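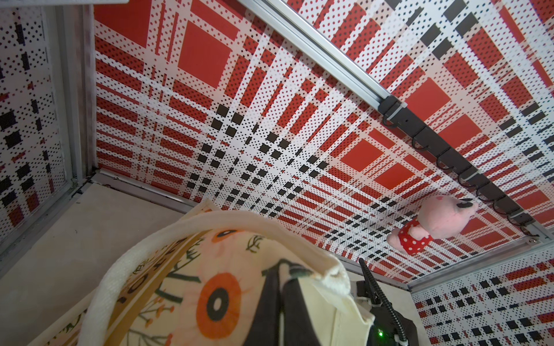

Neue Orgel für die Schulkapelle in Geltitz

Die Kapelle des Gymnasiums Geltitz hat wieder eine spielbare Orgel. Das Instrument der Werkstatt Vandeletti wurde am 6. Oktober 2021 im Schulgottesdienst gesegnet. Es hat 12 Register und ersetzt die elektronische Orgel, die zuletzt nur noch auf einem Manual funktionierte.

Ruth Inga, Leiterin der Schulseelsorge, begrüßte die Gemeinde. Die Fürbitten lasen Schülerinnen und Schüler der Oberstufe, danach spielte Helju Mägi ein Präludium und zwei kurze Choralbearbeitungen. Der Schulchor sang mit 28 Stimmen — wegen der Abstandsregeln von der Empore und aus dem Seitenschiff.

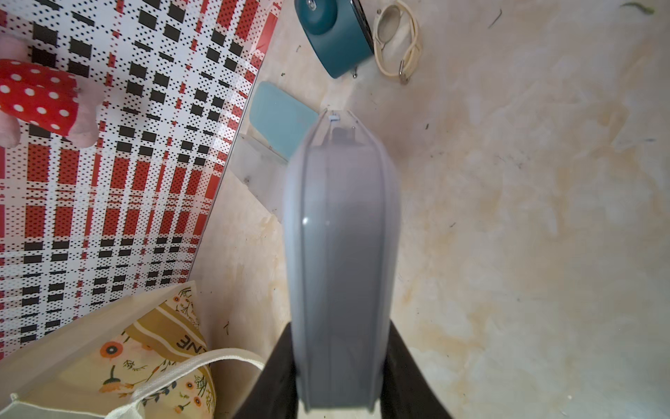
Fachschaft Religion und Kirchenmusik

Aus dem Herbstbasar kamen über 2000 Euro für die Orgel zusammen. Den Rest trugen der Förderverein und die Pfarrei.

Orgelunterricht gibt ab sofort Obaidul Sikder. Anmeldungen nimmt das Sekretariat bis Ende Oktober entgegen, Klavierkenntnisse werden vorausgesetzt. Geübt wird nach der sechsten Stunde. Der Schlüssel zur Empore liegt bei Rosaura Betancur im Musikraum.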